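# Istbridge 2 智能手机，黑色，二手整备机

售价：965 元，含充电线，不含充电头
成色：良好
发货地：Cliscombe 仓
更新日期：2022年3月25日

Istbridge 2 是一款直板触屏手机，黑色机身，正面为玻璃屏幕。这一批由 Werkley 门店回收，在 Cliscombe 仓完成检测、清洁和数据清除后重新上架。适合当备用机、老人机或者门店收银用机，日常打电话、发消息、扫码付款、看地图都没有问题。玩大型游戏会发热，后台开多了会重新加载，有这方面需求的请看本店其他型号。

## 基本参数

| 项目 | 说明 |
|---|---|
| 颜色 | 黑色 |
| 运行内存 | 4 GB |
| 存储 | 64 GB，可插存储卡 |
| 网络 | 4G，双卡双待，第二卡槽与存储卡共用 |
| 充电接口 | USB-C |
| 耳机接口 | 有 |
| 指纹解锁 | 有，在侧边电源键上 |
| 无线充电 | 不支持 |
| 防水 | 不作保证 |

双卡和存储卡只能三选二。如果要同时用两个号码，就只剩机身自带的 64 GB，系统本身还会占去一部分，照片多的用户下单前请考虑清楚。

## 电池

本批电池健康度最低为 87%，低于这个数的已更换电池后另行上架，不在本页销售。每台手机的实际数值写在包装盒侧面的标签上，开机后也可以在“设置—电池—电池信息”里核对。两处数值相差超过 2 个百分点，请联系客服处理。

出厂时电量一般在一半左右。收到后可以直接开机，不需要先充满再用，也不需要反复充放电“激活”。长期不用时，请充到一半以上再关机存放，隔几个月补一次电。

## 成色说明

“良好”这一档的标准如下：

- 屏幕点亮后看不到划痕，没有坏点、漏光和烧屏。
- 屏幕熄灭后在侧光下可能看到细小划痕，不影响触摸。
- 边框允许有磕点，单个不超过 2 毫米。
- 后盖允许有使用痕迹，不允许开裂或翘起。
- 按键、听筒、扬声器、麦克风、前后摄像头全部功能正常。

黑色款的玻璃表面容易留指纹，用干的软布擦就可以。不要用酒精反复擦拭，时间长了表面涂层会变薄，手感发涩。本店不贴膜出货，需要钢化膜请在配件栏加购，膜的尺寸与 Istbridge 一代不通用。

## 包装内容

- 手机一台
- USB-C 充电线一根
- 取卡针一枚
- 保修卡一张

原装盒不提供，统一使用本店牛皮纸盒。取卡针用胶带固定在盒盖内侧，开箱时留意，已经有好几位顾客连盒子一起扔掉，又来问怎么没有。

## 首次使用

1. 关机状态下插卡。卡托较薄，推到底时感觉有阻力，请先检查卡有没有放平。
2. 长按侧边电源键开机。第一次启动较慢，请等待进入语言选择画面。
3. 语言默认为英文，第一屏即可改为简体中文。
4. 登录账号前先连接无线网络，完成一次系统更新。

所有手机出库前均已退出原账号并恢复出厂设置。如果开机后要求输入前一位机主的账号，请不要多次尝试，直接联系客服换货，来回运费由本店承担。

## 保修与退换

签收后 40 天内，出现非人为的功能故障，免费维修或更换同型号。进水、摔裂、自行拆机不在保修范围内，可以付费维修，价格先报后修。

签收后七天内可以无理由退货，手机需保持收到时的成色，并退出个人账号。没有退出账号的手机无法入库，退款会相应推迟。

同城顾客也可以到 Sarmiento 街的 Werkley 门店自提，当面验机后再付款。自提请提前在订单里备注，门店平时不存放现货，需要从仓库调。

## 库存

8 月到货的一批只有黑色，蓝色已经售完，暂时没有补货计划。企业批量采购请找 Ainhoa Escobar 询价，可以开发票，可以统一预装软件。 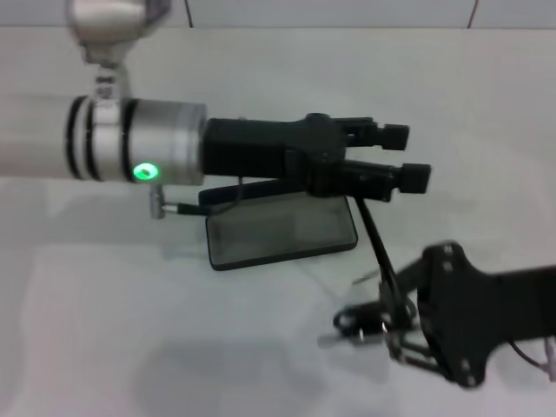
Julián Arrieta：买了一台给店里扫码用，盒子标签上写的电池是 91%，跟系统里的一样。机器没什么问题，就是扬声器声音偏小，店里吵的时候听不清到账提示，后来另外接了个小音箱。想问一下第二卡槽能不能插大一点的存储卡，参数表里没写上限是多少。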